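Teaching by Hand and by Remote: notes for session 2

Okay, so last time we stopped right before the fun part, which is what happens when you let go of the math for an hour and just show the arm what you want. I've put my notes here pretty much as I'd say them out loud (sorry, they ramble).

You have two ways in. You can grab the arm and push it through the motion yourself, or you can sit at the controller and drive it. Pushing feels great for the first few tries! Your hand knows how to approach a cup. But your own sleeve ends up in the camera view, and then the recording has you in it, and the robot won't have you around later. With remote control you're forced to work from what the arm sees, so your demos and its inputs match a lot better.

Which brings me to the wrist camera. Before you record anything on the Okton bench, drive around for a while looking only at that view and ask yourself, could I decide what to do next from this?

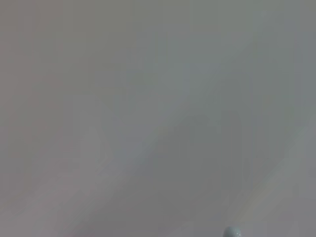
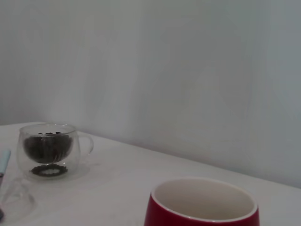
With the first view I'd have a hard time choosing a direction. With the second I've got a cup of coffee beans and a red cup to steer by. Both kinds of moment can turn up in a recording, so don't steer by a side view the policy will never get.

Clementina Tavares wrote back on the draft of these notes that she'd go further and cover the side monitor completely, even though it makes people slow and grumpy. Slow demos bother her less than demos where the operator knew something the arm didn't.

I'm halfway there. For your first 200 demos, leave the monitor on but keep your eyes off it while the gripper is closing. After that, cover it and record 300 more. Put the two sets in separate folders, please, we'll train on each of them in May.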